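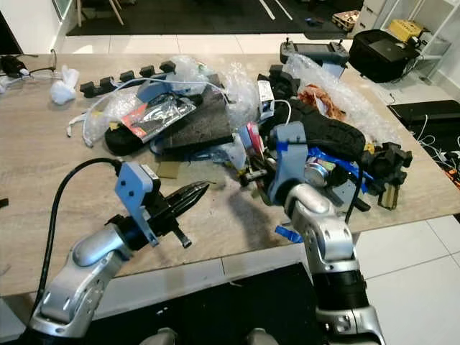 Jamley Planner 2 for two-arm cells

Jamley Planner is a motion planning software for tables which are full of mixed parts. It takes the depth picture, proposes grasps and checks both arms against each other before anything moves. Bubble wrap and foil are treated as uncertain surface, so the arm approaches them slowly.

Our test set has 3,000 cluttered layouts. Version 2 found a collision-free path in 2,842 of them.

The licence is per cell and includes the Erkex viewer. For a trial, please write to Wing-sze Tsao.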